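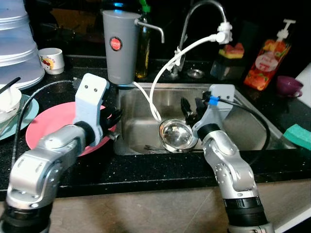 Adby asked whether the leader arms must go back to rest between takes, and the answer is yes, every time.

Elli Salminen
December

4. Recording a washing-up task

1. Hold both leader handles and press the pedal once.
2. Bring the grippers over the sink slowly.
3. Carry out the task at half your normal speed.
4. Press the pedal again and return to rest.

Note: Stirnetti saves each take under its own number. Delete any with a dropped item.

CAUTION: Keep gripper housings and cables clear of running water. Stop after 16 takes and let the joints cool.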